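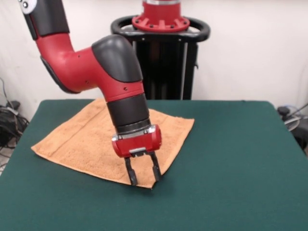 Section 4 covers the set-up of your booth at the Ultarmont Art Fair, from the time you collect your wall key to the final walk-through. It applies to all 49 booths in the Jemal Hall, including the shared ones along the north side. Read it together with Section 3 (Deliveries and Parking) and bring a printed copy, as phone reception in the hall is poor. Before you start, pick one place in the booth for unwrapping and keep it for that purpose only. A dark green table top with a terry-cloth towel laid flat on it will do very well: small bronzes, ceramics and framed works on paper can be set down on the towel while you check them, and a dropped screw or picture hook shows up against the green. The fair supplies one table per booth. Towels and blankets are not supplied.

4.1 What is in your booth when you arrive

Each booth is built from Tavwood wall panels, painted white on the display side. The panels are 100 inches tall. You will find:

- back wall and two side walls (corner booths have one side wall)
- one lighting track with the number of spotlights you ordered
- one table and two chairs
- one power outlet, at floor level in the rear left corner
- a booth number plate, already fixed

Check these against your order form. If anything is missing, go to the exhibitor desk inside the east doors and ask for Sumeya Kassa. Please don't borrow from the next booth, even if it looks unoccupied. Some galleries arrive late in the afternoon.

Walls are inspected before you get them. Mark any dent or scuff you find on the wall sheet taped inside the left panel and have it initialed at the desk before you hang anything. Damage not on the sheet will be charged to the exhibitor.

4.2 Hanging work on the panels

You will need a tape measure, a level, a pencil, a cordless drill and the screws supplied in the exhibitor pack. Use only these screws. Longer ones will come through the other side of the panel, and there is very likely a painting there.

1. Lean the works against the walls in the order you plan to hang them. Put foam blocks or folded blankets under the frames.

2. Step out into the aisle and look at the booth from both directions. Most visitors will come from the left. Change the order now if it needs changing.

3. Mark the center line for the wall in light pencil. The fair does not set a hanging height, but the lighting track is aimed on the assumption that the center of the work will be at eye level for a standing adult.

4. For each work, measure from the top of the frame to the hanging point with the wire pulled tight. Transfer this to the wall.

5. Drill a pilot hole and drive the screw by hand for the last few turns. The panel facing is soft and a drill on full power will strip it.

6. Hang the work, check it with the level, and press a felt bumper to each lower corner.

7. Rub out pencil marks with the white eraser in the pack. Pink erasers leave a stain on the wall paint.

Note: Adhesive strips and mounting putty are allowed for labels only.

Caution: A single panel can carry a framed work that one person can comfortably lift. Anything heavier needs a brace, which is fitted by the fair's crew. Request braces on form C by the end of April. Braces asked for on set-up day will be fitted if there is stock and time, in that order, and you may wait until evening.

Hanging from the top edge of the panels is not permitted. This includes hooks, chains, fishing line and banner clips. A few galleries have used them in past years without trouble, but the new panels are joined at the top with a different clip and the edge isn't made to take weight.

4.3 Sculpture and plinths

Plinths can be rented from the fair or brought with you. Rented plinths are delivered to the booth before noon and are numbered on the underside. If you have rented more than one size, check the numbers before you place them, as two of the sizes look alike until they stand side by side.

1. Place the plinth where you want it and press down on each corner of the top. If it rocks, ask at the desk for shims. Don't use folded cardboard.

2. Leave enough space for a wheelchair to pass on at least one side.

3. Dust the top and set the work in place with two people. One lifts, one guides the base.

4. Fix small works with museum wax. Use a pea-sized amount at each contact point and turn the piece slightly as you press it down.

5. Walk past at normal speed with a bag on your shoulder. If the bag swings anywhere near the work, move the plinth back toward the wall.

Glass covers are stored in the crate room and brought out last. Don't leave a cover standing on the floor in the aisle.

Works on the floor without a plinth need a line of floor tape at a distance of three feet. The tape is gray and comes from the desk. Please don't bring your own – the hall floor was resealed last winter and some tapes lift the finish.

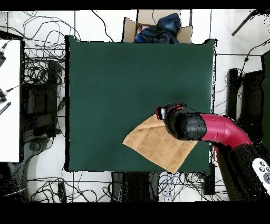 4.4 Lighting

The track is switched off at the main board until the electrician has signed your booth. Nobody else may switch it on, including hall staff.

1. Tell the desk when your hanging is finished. You will be given a place in the lighting queue.

2. Stay in the booth, or leave someone there who knows what you want lit. The electrician won't come back a second time the same day.

3. Spotlights are aimed from a rolling ladder. Clear the floor so that it can pass along the full length of the track.

4. Look at glazed works from the aisle once the lights are on and ask for changes then.

The spotlights have two lens settings, narrow and wide. Wide suits most wall works. Use narrow for sculpture or for a single small picture you want to pick out. Color filters are available but have to be ordered with the lights.

Caution: The spotlights stay warm for some time after they are switched off. Let the electrician move them.

Your own lamps may be plugged into the floor outlet if they have been tagged by the desk. Screens, projectors and card readers count toward the same outlet. If you plan to run a projector and anything else, order a second outlet. Video works with sound must be played through headphones in all booths except the six enclosed ones.

4.5 Labels and price list

Labels are printed by the fair from the Kendina listing system. Whatever you have entered in Kendina by noon on the day before set-up is what will be printed, so check the spelling of artists' names there first. There are 2,716 works in the system this year, and the print room does not proofread them.

1. Collect your label envelope from the desk.

2. Lay the labels out on the table in hanging order and compare them with your own list.

3. Fix each label to the right of the work, with its top edge level with the bottom third of the frame. For large works, place it at the same height as the other labels on that wall.

4. For plinths, fix the label to the side facing the aisle.

5. Return unused labels to the envelope and keep it. They are useful when you rehang after a sale.

To correct a label, change the entry in Kendina and bring the old label to Hamdia Yilma in the print room. Reprints take less than an hour in the morning. After 4 p.m. they are held until the next day.

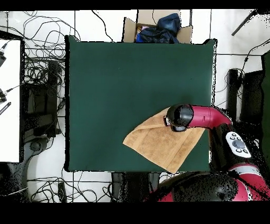 Handwritten labels are accepted for the preview only, and only if the reprint has already been requested. Prices may be left off the wall label if a full price list is kept in the booth where a visitor can pick it up without asking. The list should show the artist, title, year, medium, size and price, and state whether the price includes the frame. Put the tax line at the foot of every page. If you work in more than one currency, choose one for the list and quote the other in person.

Red dots are in the exhibitor pack. Half dots for works on reserve are not supplied, and we ask you to keep reserves in your own book.

4.6 Packing materials and crates

All crates must be out of the aisles one hour before the walk-through. Label each crate on two sides with your booth number and gallery name and leave it at the front of the booth with the lid closed. The crew will take it to the crate room.

Crates can't be reached during opening hours. Keep back enough wrap, tape and corner protectors for the works you expect to sell and hand over at the fair. There is room under the table for one flat box, and the cloth should cover it on the aisle side.

Loose foam, plastic and cardboard go in the cages by the loading door. Anything left in the booth overnight without a label is treated as waste. If you want to keep a box, write KEEP on it.

4.7 Walk-through

Noura Ghanem and a member of the safety team will visit each booth before you leave for the night. They check the following:

- exits and aisle clear to the edge of the carpet
- fire extinguisher, if there is one on your wall, visible and not used as a coat hook
- no cable across the floor without a cover
- plinths steady and floor tape down
- braces fitted where form C asks for them
- labels in place

If all is in order you will be given a green card. Keep it with your exhibitor badge. A booth with a yellow card may open once the item written on it has been put right, and this can be done from 7 a.m. the next morning. A booth without a card stays roped off.

Changes to the hang after the walk-through are fine as long as they use the same screws and stay clear of the aisle. Moving a plinth means a new check. Call at the desk and someone will come over, usually before the doors open.

For dismantling, see Section 7.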